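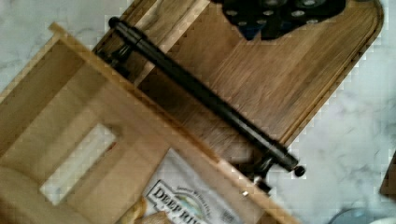
Kitchen reuse scheme opens second workshop in Dorstead

January 19, 2018

A scheme that repairs and passes on wooden kitchenware has opened a second workshop in Dorstead, in the former Poon hardware shop on the corner opposite the library.

Villska started in a shared unit behind the bus garage, where it took in chopping boards, trays, drawer inserts and small wooden boxes that people were ready to throw out. The pieces are cleaned up, mended where they need it and sold at low prices or given to households setting up a kitchen from nothing. The unit had one bench and no storage to speak of, and finished pieces often sat in the corridor until somebody came for them.

Tsung-han Yuen, who runs the workshop, said the new premises had been needed for a long time.

"We were turning people away at the door with perfectly good boards under their arms," he said. "There was nowhere to put them. Now we've got shelves down one side and a proper sink."

The scheme handled 2822 items last year. Chopping boards were the largest group, followed by trays and boxes. Most of the boards came in with knife marks or stains and needed only sanding and a coat of oil. Split boards can be glued and clamped if the crack runs with the grain, but boards with deep rot or a strong smell are refused.

Boxes and trays take longer. Corners work loose, and screws are often missing or the wrong size. Handles and rails are a regular job too. Yuen said people tended to bring in the wooden part and leave the metal fittings at home in a drawer, and he asked anyone making a donation to have a look for them first.

The new workshop has two rooms. The front one is for drop-offs and sales, and the back one is for repairs. The old shop counter has been kept and will be used for sorting. Clolteo, a joinery firm on the Dorstead trading estate, has given offcuts of pale wood for mending side walls and bases, along with a bench sander it no longer used.

Evening classes will begin in April. Each will last two hours and take up to 24 people over the whole course, in small groups. The first covers sanding and oiling a board, and the second deals with loose joints and fitting a handle or rail. Tools are provided, but people are asked to bring their own apron and something to work on. A board with a groove round the edge is fine, although the groove has to be done by hand and may not be finished in one evening.

Pak-hei Cheng took part in a trial class at the old unit and has since joined the repair bench one morning a week.

"I brought my mother's tray, which had been in the garage for years," she said. "The bottom had dropped out of one side. It took me both sessions and it isn't perfect, but it's back in the kitchen and she uses it."

Cheng said the question she heard most at the bench was about oil. The workshop uses food-safe mineral oil, put on with a cloth and left overnight. Olive oil and other cooking oils are not used, as they can turn sticky and go off. Boards should be washed by hand and stood on edge to dry.

The lease on the old unit runs until the end of the summer. It will be kept for storage until then, and drop-offs are no longer accepted there. Anything left outside the door will be cleared away.

A list of 155 households was waiting for kitchen items when the new workshop opened. Yuen said boards and cutlery trays were wanted most, and that small boards were harder to come by than large ones. Plastic and glass items cannot be taken at either address.

The workshop is open in the mornings for drop-offs and until late afternoon for sales. The entrance is at the side of the building while the front step is being repaired. Places on the April classes can be booked in person at the counter.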